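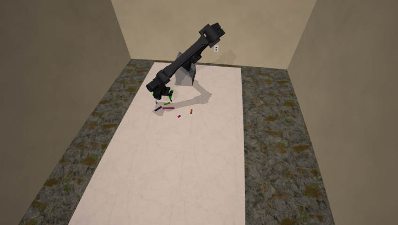 What stopped the Clokar sorting trials at Flendaritz?
A mismatch between two tool-length values. The motion planner and the wrist camera were each using a different figure for the distance from flange to fingertip, and the arm closed its gripper too low on the smallest pieces.

Home | News | Automation | Safety | Archive | Contact

Flendaritz has suspended simulated pick trials on its Clokar arm controller after a run logged 79 table-contact faults, the company said in a notice to users dated 18th April. No hardware was involved in the run. The same controller build had been cleared for use on physical cells, and that clearance has been withdrawn until a corrected version is issued.

The trial is a simple one. A table-mounted arm with a two-finger gripper works over seven small colored pieces of different lengths. It must pick each one, lift it clear and set it down at a given point. Flendaritz uses the task as a regression test before each release, with the piece positions and lighting held fixed so that one build can be compared with the last.

The run was planned for 2841 pick attempts. It was halted at attempt 800, when the fault rate passed the limit set in the test plan. Under that plan a contact fault is recorded when either fingertip is commanded below the table surface, whether or not the piece is then picked up.
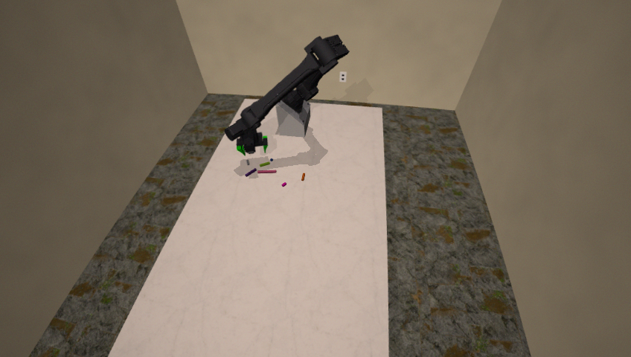 What the log shows

The faults were not spread evenly. Most fell on the shortest pieces, where the planner brings the fingertips closest to the table before closing. The longer bars were picked with few errors, and for that reason the fault went unnoticed in a shorter check made earlier in the week.

Tegwen Gethin, who leads controller testing at Flendaritz, traced the problem to a settings file changed in September. The change added a new fingertip length for the planner. The camera module kept its own copy of the old value and did not read the new one. Each module was consistent with itself, and the startup check compared neither against the other.

"The planner thought the fingers were shorter than they were," Gethin wrote in the notice. "On a long bar you have margin and you get away with it. On a small cube you are asking the fingertips to be inside the table."

In simulation the result is a line in a log file. On a physical cell the same command would press the fingers into the work surface until the force limit tripped. The notice says the force limit is a separate function and was not affected by the fault -- but it also says users should not treat it as a substitute for a correct tool length.

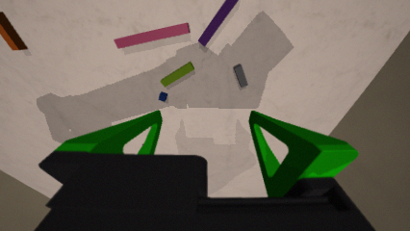
Wrist view of the test pieces from the Clokar trial, with the gripper fingers open.

A second problem came up during the review. Clokar is supposed to stop and hold after three contact faults in a row. In the trial it did not, as the fault counter was reset each time the arm returned to its start position. The arm went back to start after every attempt, so the counter never got past one. Flendaritz rates this as the more serious of the two findings, and has asked Prosser, the outside firm that reviews its safety functions, to check the other counters in the same module.

Drastetti, which supplies Clokar in its packaged cells, said it had paused shipments of the affected build. It listed 364 cells that had received the update. Drastetti said it had no reports of damage or injury from those sites, and was contacting each one directly.
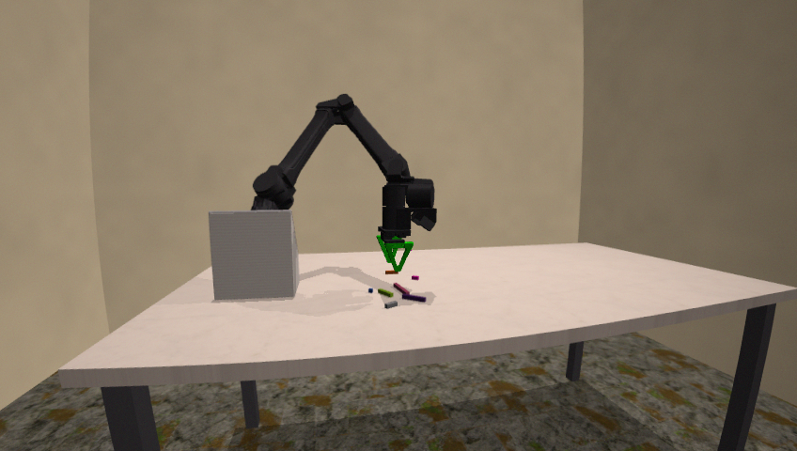
Images: Flendaritz / Clokar simulation

Users running the affected build are told to take the following steps before the next powered cycle:

1. Put the cell in manual mode and lock out automatic start.
2. Open the planner and camera settings and compare the two fingertip length values.
3. If they differ, measure the tool and enter the measured value in both places.
4. Restart the controller and run the touch-off routine at reduced speed.
5. Leave automatic mode off until the fault counter patch has been installed.

Sites that cannot reach the camera settings should go back to the previous build. Rolling back clears saved pick positions -- these need to be exported first.

The corrected build will read the tool length from a single file and will refuse to start if any module reports a different figure. The fault counter will be cleared only by an operator at the panel. Flendaritz plans to repeat the full run in simulation with the same seven pieces before the build goes to Prosser for review. It has not given a release date.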